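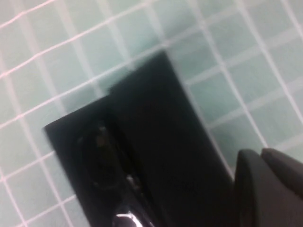 Green tiles.

The famous couple arrived in Valenley on the evening boat, in February, when no famous people come. I was at the front desk of the hotel Aguiar. I had a cold and I was eating an orange.

She wore a hat and a long gray coat. He carried both suitcases himself. I knew her at once, and I think everyone in my country would know her, because her face was on the side of the bus I took to school for two years. She sold shampoo then. Later she sold nothing and only acted.

He wrote a name in the book that was not his name. I gave them room 21, which has the good window, and I said that breakfast was until ten.

"Is there internet?" he asked.

"A little," I said. "In the corridor, near the plant."

He looked at her and they both laughed, and I understood that this was the correct answer.

I must explain about the phone calls. My cousin worked at that time for Zarnov, the magazine with the yellow cover that lies in every dentist's waiting room. He did not write for it. He answered the telephone when people called to say that they had seen somebody. They paid for this. For a singer they paid a little, for a football player more, and for a couple like my couple, who had told the whole world in autumn that they were not a couple anymore, they would pay what I earned from the hotel in three months. I did the calculation on the back of a laundry list. Then I did it again, because I wanted it to be smaller.

The first day they did not come out. I carried a tray to the door and took the same tray away later with the bread eaten and the jam not touched. The second day they walked to the lighthouse and came back with wet shoes. They put the shoes beside the stove in the lobby, four shoes in a row, and sat down in their socks and played cards with the old deck that has no seven of hearts. They did not know it had no seven of hearts. They argued for an hour.

I have to say that they argued very badly. In her films she argues wonderfully. In my lobby she said, "You always do this," and he said, "What do I do?" and she could not find it. She looked up to the ceiling as if somebody would give her the line.

"There is a card missing," I said finally.

"Which one?" she asked.

I told her, and she turned to him with such a happy face that I had to look at my papers. After that they let me play. I won a button from his coat.

That night my cousin called me. He calls often in winter, he is lonely in the city. He told me about the office, about the heating, about a woman from the photo department who had said good morning to him twice. Then he said that everybody at the magazine was going crazy, because the big couple had disappeared. She had to be at the gala of Leltix, the film channel, on Saturday, and she had not answered a message in days. One reporter was in the mountains. Another one was in a warm country and was sending pictures of his lunch.

"And by you?" my cousin asked. "Is there somebody in the hotel?"

I looked at the four shoes. They were dry now, but they had gone up to bed and forgotten them.

"A man who sells boat paint," I said. "And his wife."

"Poor you," said my cousin.

I did not feel noble. I want to be careful with this, because when I tell the story people put a medal on me. I felt mostly sick about the money. I needed it. My mother's roof needed it. I lay in my bed behind the office and listened to the pipes, and I was angry with both of them, that they had come to me and not to the hotel across the harbor, where the manager would have called before they finished the stairs.

In the morning she came down alone, very early, to get the shoes. She had no hat. She stood a while at the window and watched the men on the dock.

"You know who we are," she said.

"Yes."

"Since when?"

"Since the bus," I said, and then I had to tell her about the bus, and the shampoo, and how one winter somebody had drawn a mustache on her and it stayed until spring. She laughed so that she had to sit down on the stairs. Then she was quiet, and she asked how much they pay, the magazines. I think she really did not know. I told her the number.

"That's all?" she said. She sounded a little hurt.

They left with the noon boat. He paid in cash and counted it slowly, 71 for the cards and the coffee and the extra wood, and the room separately. There was nothing more in the envelope than the bill. I say this because people always ask. They thanked me, she kissed me on the cheek, and he asked for his button back. I gave it.

On Saturday I watched the gala on the small television in the kitchen. She came up the steps alone in a red dress and somebody asked her where she had been. She said she had been at home with a cold. She even coughed. It was my cough, exactly mine, first short and then long, with a hand on the chest.

The magazine wrote that she looked pale. My cousin married the woman from the photo department. My mother's roof we repaired the next year, only the half that faces the sea.

I bought a new deck for the lobby, but the guests prefer the old one.

Posted 11 July 2026

Comments (4)

harborlight: I liked the button. I was sure he would leave it.

mina_reads: So did they stay together or not?? You can't stop there

oldferry: In our guesthouse it was the four of clubs. We wrote it on a joker with a pen and used it for years.

mina_reads: ok I read it again and I think they did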